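**FOR RELEASE IN AUGUST**

# Hestlow Announces a T-Shirt That Admits It Will Shrink

*New "After" label prints the size a shirt will be once you have washed it, which is the only size most of us ever wear*

HESTLOW, the mail-order maker of plain cotton basics, will begin selling shirts this month with two sizes on the neck label. The first is the size of the shirt as it leaves the warehouse. The second, printed underneath in the same size type, is the size it will be after 30 trips through an ordinary home washer and dryer.

The company is calling this the After label. Earlier names were considered, including the Honest Label, which was dropped when someone in the legal department asked what that made the old one.

Shoppers have known for generations that a medium is a temporary condition. They buy up a size, swim around in the shirt for a month, enjoy it for a season, and then hand it down to a child who didn't ask for it. Hestlow's own returns desk has a drawer of letters on the subject, some of them with measurements and one with a diagram. The After label is the company's attempt to answer the drawer.

## How the second number got there

Hestlow has always washed its samples before approving a fabric. Until last year it washed them three times, in cool water, and dried them flat on a mesh rack, a routine that turned out to be followed by none of the company's customers and only one of its employees.

The new program uses warm water, a regular cycle and a dryer set to whatever the dial was already on. Shirts go in with jeans. Shirts go in with towels. A batch was left in the washer overnight and run again in the morning, to reflect what the program notes describe as "normal use." After 30 rounds, each shirt is measured at the shoulder, chest and hem, and the results are compared with the shirt's original paperwork, usually to the paperwork's embarrassment.
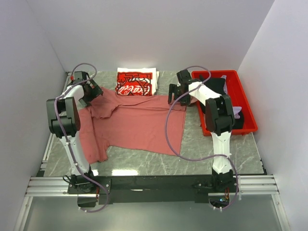
*The After label debuts on Hestlow's T-shirt.*

The results have already changed what the company sells. Of the 24 fabrics in the Hestlow catalog at the start of the program, 7 have been retired. The company would like to thank them for their service. Among the departed is the Lombardi slub jersey, a customer favorite for its drape, which lost so much length in testing that the After label would have had to read "vest."

Replacing it is a heavier cotton knit from Rakico, the mill that has supplied Hestlow's sweatshirts for years. The Rakico knit also shrinks. It does so evenly, in both directions, and mostly in the first few washes, so the shirt that comes out is a slightly smaller version of the shirt that went in. In the T-shirt business this counts as a breakthrough.

## What it means at checkout

Customers ordering online will be asked one new question: do you use a dryer? Those who answer yes will be shown the After size first. Those who answer no will be shown the standard size, along with a short, respectful message. Those who answer "sometimes" will be shown both and left to their conscience.

Prices stay where they are. The crew neck is $24 and the long-sleeve version is $40, before and after.

The return policy, on the other hand, is getting longer. Hestlow will now accept a washed shirt back if it comes out smaller than its After label says it should. The shirt doesn't need to be folded. It doesn't need its tags, its bag or an apology. A rival policy, under which washing a garment was treated as a form of tampering, was in force at Hestlow for many years and is being withdrawn without ceremony.
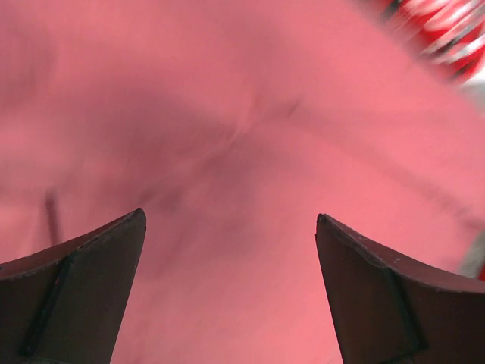
Gremus, a longtime customer whose letter was one of the first out of the drawer, was sent an early shirt and wrote back that it was the first piece of clothing to have told the truth before the sale, that the shoulders still sat where shoulders go, and that the company might now like to consider socks.

The company is considering socks. Early work suggests the problem there is less about shrinking than about disappearance, and a label may not be the right tool.

## Also changing

The care instructions on Hestlow shirts have been shortened. The old tag carried five symbols, two of which were the same triangle. The new one says: "Wash it. Dry it. See above." Customers who miss the symbols will find them on the company's website, where they have been gathered on a single page with plain translations.

Hestlow is also discontinuing the word "preshrunk" in its catalog. The term will remain on existing stock until it sells through, and customers are invited to take it in the hopeful spirit in which it was printed.

## Availability

Crew necks with the After label go on sale in August in all regular sizes. Long sleeves follow in October. Sweatshirts are being washed now and will be ready when they stop getting smaller.

## About Hestlow

Hestlow makes T-shirts, sweatshirts and a robe. It sells them by mail and online. The robe has not yet been tested, and customers who own one are asked to carry on as they were.

Requests for fabric swatches and size charts may be sent to the Hestlow press desk. Swatches come washed.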